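Progress report to the Ragnarsson Fund
Salmon carcasses and streamside soils in the Brurkitum valley
Submitted by Angharad Pugh, project lead
January 16, 2018

Dear Alfredo, and everyone at the Fund who has been kind enough to keep reading these,

I promised in July that the next report would be shorter than the last one, and I have already failed at that, so let me thank you for your patience before I start. We are a little past the halfway point of the grant, and there is a good deal to tell you. Most of it is good news, one part of it is a nuisance, and there is a request near the end that I would like you to think over before we speak.

What we set out to do

For those on the board who joined after the first payment went out, a short reminder. Salmon come up the Brurkitum every fall to spawn, and they die there. Bears, foxes, ravens and high water move many of the bodies out of the stream and up onto the banks, where they rot among the alders and spruces. People have known for a long time that this feeds the forest in some way. What we want to find out is how far from the water the feeding reaches, how long it lasts in one spot, and whether the small creatures of the soil (mites, springtails, beetle larvae and so on) respond before the plants do or after them. That last question is the one I lose sleep over, in a happy sort of way.

The plan was to lay out plots along two streams. The Brurkitum has a healthy salmon run. The Rerkutham, over the ridge, has a waterfall close to its mouth and no salmon above it, which makes it about as good a comparison as nature is likely to hand us. The rock is the same, the trees are much the same age, and the rain falls on both of them with equal enthusiasm.

Field season

We finished the season with 42 plots in place on the Brurkitum side, which is every one we had proposed. Each has a marked center stake and a buried temperature logger. Carcasses were placed by hand at half of these, staked down under wire so that the bears would leave them alone, and the other half were left bare to act as controls. Chih-ming Fung ran the placing from start to finish, in weather I would not have sent a dog out in, and he came back cheerful every evening. I can't say the same for myself.

The wire worked better than we feared. We lost 5 carcasses to bears, all of them in the lowest stretch where the bank is flat and the animals have a regular path. Chih-ming replaced these within the window we had allowed, and we have kept the replaced plots flagged in the data so that we can leave them out later if they turn out to behave strangely. My own guess is that they won't, but it costs us very little to be careful.

On the Rerkutham we were slower. The track in was washed out early in the season and we had to carry everything over the ridge on our backs, soil corers included. Felicidad Cabanatuan found a better line up through the old burn, and after that we could make the round trip in a day with time left for real work. I have asked her to write the route down properly, with bearings, because I would hate for the next group to have to discover it all over again.

Soil samples and sorting

This is where most of our hours have gone since the snow came. Every core has to be split by depth, and each part goes either to the drying oven for chemistry or to the funnels for the animals. The funnels are simple things: a lamp on top, a mesh, a jar of alcohol underneath. The animals move down away from the heat and drop into the jar. Then somebody has to sit and sort them, and the sitting and sorting is the slow part, as it has always been for anyone who studies soil.

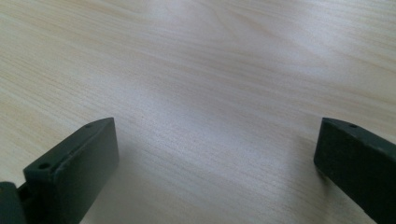
Wakana Takeda has trained two of our students to sort mites down to family, and she checks a share of everyone's jars herself, including mine. I was sent back to redo a tray in my second week, quite rightly. We have set ourselves the rule that no jar is entered in the database until a second person has looked at it. It makes us slower, but when we reach the point of arguing about what the numbers mean, I would like us to be arguing about ecology and to have no lingering doubts over who mistook one small brown thing for another.

So far 61 percent of the fall cores have been sorted and checked. I had hoped to be nearer the end by now. The shortfall comes mostly from the top layer of soil at the carcass plots, where there were so many fly larvae and young springtails that a single jar could take up a whole afternoon. I suppose that is a finding of a kind, and we are all trying to see it in that light.

What we are seeing so far

Please read this section as early impressions. I don't want any of it quoted on the website just yet.

The soil directly under the carcasses changed fast. Ammonium rose sharply in the first weeks, and the grasses and mosses touching the bodies were scorched brown, much as you see where a dog has been visiting a lawn. That part is well known from other work and we expected it. What interests me more is the ring just outside the burned patch. The springtails there seem to have built up early, well ahead of any greening we could detect in the plants. If that holds through the spring cores, it would suggest that the small animals are on the scene long before the roots have had much chance to take anything up, and that some of the nitrogen may be moving outward inside bodies as well as in water.

I should add the usual caution. A single fall is a single fall, and it was a wet one. On steep plots we see a long smear of enriched soil running downhill from the carcass, and on flat plots we hardly see it. Slope may turn out to matter more than distance from the stream, which was not something we gave enough thought to when we wrote the proposal. Felicidad has started measuring slope at every plot with a proper clinometer, and we will add it to the analysis.

The leaf samples for nitrogen isotopes have been dried, ground and packed. They go out to the Rokbridge laboratory as a single batch so that everything is measured under the same conditions. I would rather wait a few extra weeks than have to stitch two sets of results together afterward.

The nuisance

Some of the temperature loggers have let in water. The seals were fine through the warm part of the year, and then the first hard frosts got at them. We noticed when Chih-ming went up to download the records and found several units that would not talk to the computer at all. The rest have been brought in, dried, resealed with silicone and put back.

We have not lost the season. Neighboring plots sit close enough together that we can fill most of the gaps from the nearest working logger, and Wakana has already written the code to do it. But there will be gaps in the record, and I wanted you to hear about them from me now, in plain terms, and not find them in a footnote next year.

Visits and talks

We had a lovely evening at the school in the lower valley, where the older children had been collecting leaf litter and had built their own funnel out of a soda bottle and a desk lamp. It worked very well. One girl wanted to know whether the beetles mind the smell, and I'm still thinking about a proper answer to that. Several parents who fish the river stayed afterward, and they told us where carcasses used to pile up in the years of the really big runs. Two of those places are within reach of our plots, and we plan to take a few cores from them in spring, in case some trace is still there in the deeper soil.

Money

Spending is close to plan. Travel has come in a bit under, as we slept in the hut more often than we had budgeted for and drove less. Supplies are over, chiefly on account of alcohol, jars and the silicone I have just mentioned. The two very nearly cancel each other out. The full table is in the attached sheet, and Felicidad can answer any question about it faster than I can.

What comes next

As soon as the snow is off the lower plots we will take the spring cores, starting on the Brurkitum and crossing to the Rerkutham when the ridge is safe. Chih-ming will record what is left of each carcass (by then it is usually bones, skin and a surprising amount of jaw) and photograph the plants in the ring around it. Sorting of the fall cores will go on alongside all this until it is finished. We expect to have the isotope results back before the leaves are fully out, and I hope to send you a first draft of the paper on soil animals by July.

And now the request. We would like to keep the plots going for a second fall without placing any new carcasses, simply to see how long the effect of the first ones lingers. The stakes are in, the people are trained, and the extra cost would be mainly travel and wages for the students. I have not put a figure in this letter, as I would like to talk it through with you first - you may well have views on which plots are worth keeping and which could be let go. If the board would prefer a formal proposal I'm glad to write one, and I will do my best to keep it to a sensible length.

You would be very welcome to come up and see the place for yourselves once the track is open. Bring boots, and something to put over your nose if you are coming in the fall.

With warm thanks from all of us,

Angharad Pugh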